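Machines that clear a table or stack shelves remain some distance from ordinary use, according to the head of manipulation research at Pernel, which tests robot arms for household and retail work.

"We are asked every month whether the technology is ready," the head of research said. "For one object, on a good day, yes. For a kitchen, no."

The laboratory has logged 1,616 trials since September. Large flat items remain among the most difficult, the researcher said, as a gripper with two fingers has little to hold and the item may block the camera's view.
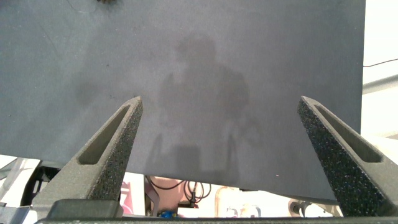

The two fingers of a gripper in front of a dark gray board at Pernel.

Of 44 chores on the laboratory's list, 2 are now performed without a person standing by. Both involve moving packaged goods from a bin to a shelf.

Asked about a trial planned with the retailer Drollia, the researcher declined to give a starting date. "The store staff will decide when it is useful to them," the researcher said.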